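Small things on a big table: notes for the Furnby evening

Slide 1, leave it up while people find seats
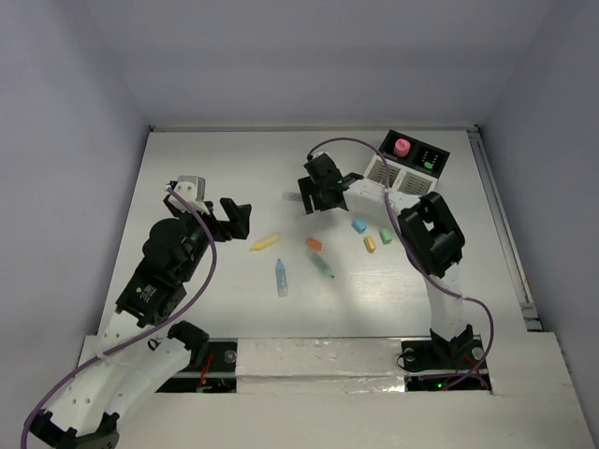
Small coloured bits scattered on a white tabletop.

Say hello, thank Sveva Lombardi for having me back, mention the tea urn is staying on till 9. I've got 30 minutes and I will overrun if someone doesn't wave at me. (Ask Sveva to wave.)

Start with the table. I want them looking at the little coloured things and nothing clever from me yet. Ask who has a surface at home that looks like this right now. Wait for the hands. Mine is the end of the kitchen table and it's been that way since February.

My bit about scatter: small things spread. You put a few down and they wander off in every direction, and then you can't put a plate down anywhere. Big things are easy, you'd trip over a chair in the wrong place so you move it. But you can live with a stray button for a year!

Slide 2, the white table

White tops. I love them for this job. Go back to the first slide if the clicker behaves. Colour shows up on white and you find things quickly, whereas my gran's dark sideboard swallowed everything (tell the earring story, but the SHORT version). If they haven't got a white table, an old sheet or the back of some wallpaper will do.

Walls are good too. Look at the pale sides and the back on that first picture. A bit of a wall round a sorting spot gives round things somewhere to stop. At home I use a big tray with a lip, or I shove the table into a corner.

Slide 3, sorting

Don't start with boxes. People always buy the boxes first, I did, I had a whole cupboard of them with nothing in. Spread everything out and look at it for a bit.

Then colour or kind? Ebbe Forsberg and I have argued about this for years. Ebbe sorts by colour because it's quick and it looks lovely. I sort by what I'd be hunting for at ten at night, so fuses together, beads together, never mind the shade. Ask the room, let it run a couple of minutes, it's usually the best part.

One handful at a time. Work from the outside edge in. Leave a clear patch in the middle for things you're not sure of, and set yourself up to 5 minutes at the end to deal with that pile, or it goes back in the drawer exactly as it was.

Slide 4, jars

Pass the jars round. Lids OFF the table before I start talking, last time at Clarnow I knocked one on the floor and we were picking up beads through the whole of the questions.

Labels: masking tape and a pen. Skip the label maker rant if we're behind.

Questions. If it's quiet, ask what they do with odd keys. Collect jars from the back row first.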